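Narier Serviced Apartments, Kudville
Surfaces, linen and household cloths: frequently asked questions

This page answers the questions most often put to the Residents' Office about the care of worktops, ledges, panelling and cloths in furnished apartments. It applies to all apartments in the Enriquez and Pustell buildings. Residents with unfurnished leases should refer to their own agreement.

Which surfaces are covered by this guidance?

The guidance covers all grey patterned surfaces and the boarded walls beside them. These are included in the inventory issued with the keys, and their condition is recorded at the start and end of each tenancy.

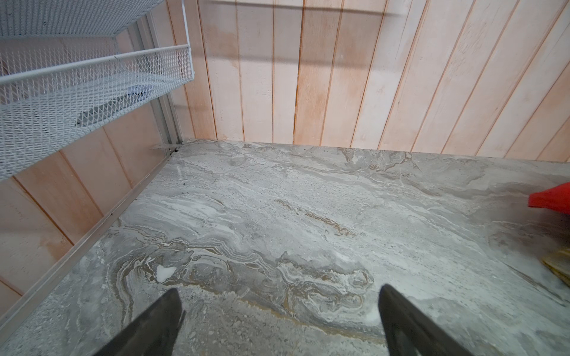 Routine care of the surface requires a soft cloth, warm water and a small amount of washing-up liquid. Residents are asked to wipe in one direction and to dry the surface afterwards. Where the pattern has strong natural-looking markings, such as a brown vein running through the grey, a tea or coffee stain may be overlooked, and it is advisable to check from a low angle with the lights on. A mark that follows the veining and does not lift with warm water should be left alone. Vinegar, lemon juice, scouring powder and bleach must not be used.

How should the wall boards be cleaned?

The boards should be dusted from top to bottom with a dry cloth. Dust tends to settle in the grooves between them, and a soft brush may be used there. Water should be kept to a minimum, and the seam where the boards meet the surface should be dried at once if it becomes wet. Residents must not fill, paint or varnish the boards.

May I fix hooks or rails to the boards?

No. Screws, nails and adhesive hooks are not permitted. Free-standing racks may be borrowed from the Residents' Office, subject to availability. The charge for repairing a damaged board is set out in section 26 of the tenancy handbook.

What cloths are supplied?

The cloths supplied differ from one apartment to another and are listed on the inventory. Residents may use their own if they prefer. Supplied cloths should remain in the apartment at the end of the stay, whatever their condition.

Can cloths of different colours be washed together?

Strong reds should be washed separately for the first few washes. After that they may be washed with other dark or bright colours at a low temperature. Checked and plaid cloths with pale stripes should be kept apart from reds at all times, as the lighter parts of the pattern readily take up loose dye. Brushed fabrics should be turned inside out where possible and should not be tumble dried on a high setting.

Where should cloths be kept between uses?

Damp cloths should be hung over a rack or the edge of the bath. Dry cloths should be folded and placed in the drawer or cupboard. They should not be left heaped on the surface for long periods, particularly in corners, where air does not move freely and moisture may reach the boards.

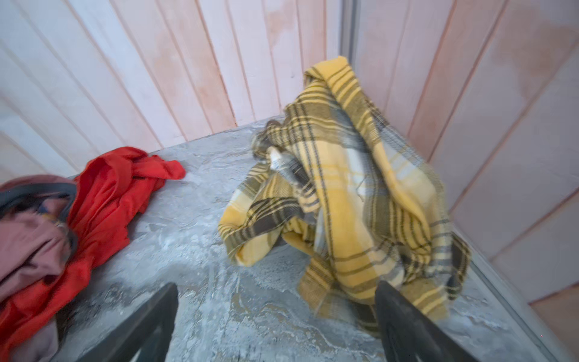
One resident of the Pustell building has written to ask whether folding is really necessary for cloths that are used several times a day, and suggests that a shallow tray would serve just as well. The office has no objection to a tray, provided that the cloths in it are dry and that the tray has a smooth base which will not scratch the surface.

What should I do if dye has transferred to the surface?

Blot the area with a clean white cloth and cold water. Do not rub. If colour remains, report it to the Residents' Office, quoting form 86, and do not apply any stain remover in the meantime. Marks reported promptly are normally treated without charge.

How do I request a replacement cloth?

Requests may be made at the office or by telephone on extension 3000 between 9 am and 4 pm. Worn cloths should be handed in at the time of collection. Orders placed in February may take longer than usual owing to the annual stock check.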